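Rutherford House Tenants' Group
Minutes of the August meeting, held in the ground floor back room at 7 pm

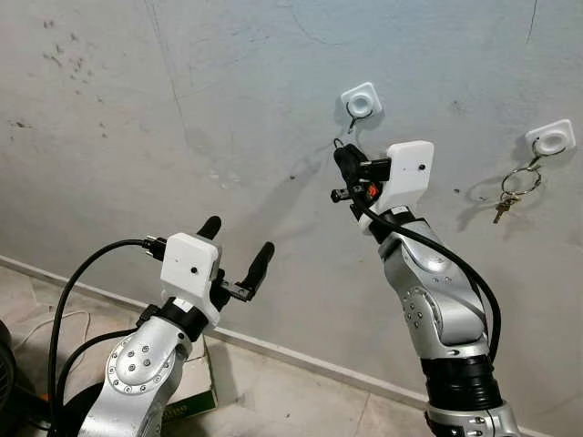 1. Condition of the back room. Rajkumari Gautam reported on the redecoration, which has been put off since the spring. Two members had asked whether a fresh coat of paint would be enough. The meeting looked at the wall and agreed it would not, as the plaster has faint cracks and uneven patches, and the dark scuff marks high up on the left would need cleaning off before anything went over them. The baseboard is to stay and be repainted in the same light grey. Wiremu Ruddock asked that the floor tiles be swept and washed before work starts, and the grout scrubbed at the same time.

2. Quotes. Two were received. Cerkby quoted £700 for filling, sanding, one coat of primer and two of paint. Dridard also came in at £700, but without the baseboard. Agreed to accept Cerkby. Rajkumari to write to both firms.

3. Colour. There was a long discussion. Pale grey was preferred by most of those present, with a request for something warmer from the craft group. Put to a vote and pale grey carried. Wiremu asked for a washable finish up to shoulder height – agreed, if Cerkby can do it within the price.

4. Storage. Anything kept on the floor along the walls is to be moved out before the decorators come, cardboard boxes included. Boxes should be marked with a flat number. The hall cupboard may be used for two weeks. Loose cables to be coiled and tied.

5. Bookings. The room will be closed for 4 days. The reading circle will meet in flat 19 during that time, by kind offer of the tenant. The craft group will miss one session.

6. Any other business. The window catch is still stiff. Wiremu has a tin of Truleo oil and will try that first. The notice board key has not been found and a new lock will be priced.

Actions
Rajkumari Gautam – letters to Cerkby and Dridard, notice for the front door
Wiremu Ruddock – floor, window catch, price for lock

The meeting closed at 8.25 pm.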